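How to clear a shared table with one fabric bin

I've been meaning to write this one up for ages, because it's the tidying job I do most often and the one people ask me about when they see the bin. We have a shared break area at work with white tables, a coffee machine and a microwave, and everybody (me very much included) leaves little bits behind. Soft toys, phones, drink bottles, chargers, a scarf in winter. By mid-afternoon you can't put a mug down!

What you need is a soft fabric bin with an open top and a handle on the front. Mine are light grey and they were cheap. I started with a rigid plastic one and hated it, as it clattered every time I dropped something in and it took up half the cupboard when it was empty. Fabric ones squash flat. Get 2 if you've got a long table, one for each end, but start with one and see how you go.

Step one, put the bin on the table. I know that sounds silly, but for years I kept mine on the floor beside my chair and I was up and down like a yo-yo. Stand it off to one side, handle facing you, so you can tug it closer when you need to.

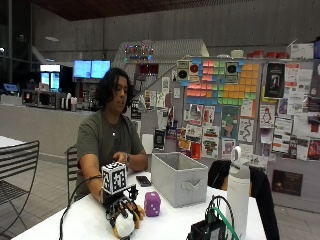
Bin up on the table, with the purple die and the phone still out.

Step two, decide what isn't going in. Phones stay out, always. I learned that after Drita rang hers for twenty minutes one February morning and it was on silent at the bottom of the bin under a pile of plushies. Water bottles stay out too. Even the good insulated ones with a proper cap can drip, and a fabric bin that's been damp overnight smells like a gym bag. Slide the bottle to the end of the table and leave it there.

Step three, soft things first. This is the bit I feel strongly about. Plush toys, cloths, gloves, anything squishy goes in the bottom and makes a bit of a nest, and then the harder odds and ends can go on top without banging about. Konrad does it the other way around and says it makes no difference. Konrad has also cracked two mugs.

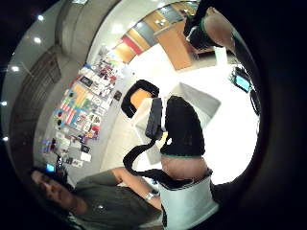
If you've got something with a floppy shape, like a stuffed animal with ears or long legs, lay it on its side along the long edge of the bin. It takes up far less room than sitting it upright in the middle. Square things, such as those big fuzzy dice, I tuck into the corners. You'll be surprised how much fits once you stop tossing and start placing.

Step four, small stuff. Pick it up one piece at a time and have a look at it before it goes anywhere. I used to sweep the whole lot in with my forearm, which was quick, sure, but then I had to tip it all out again to find a key or somebody's earring. Anything smaller than my thumb goes in a zip pouch now, and the pouch goes in last.

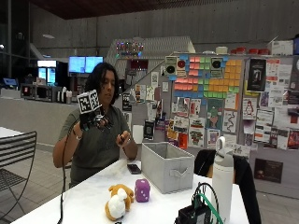

Step five is the wipe down. Warm water, a drop of dish soap, a cloth you've wrung out properly, and go from the far side toward yourself. Skip the spray stuff on white tabletops if you can. Ours went a bit yellow near the window and I blame the lemon one Vesna bought.

Then carry the bin by the body with both hands. The front loop is fine for pulling it along a shelf, but the stitching on my first one gave way when I lifted it full. I mended it with upholstery thread and it's held so far.

Do the whole thing before you make your afternoon cuppa and it hardly feels like a job. If anyone has a favourite way of labelling fabric bins, please tell me in the comments, as my sticky labels keep peeling off!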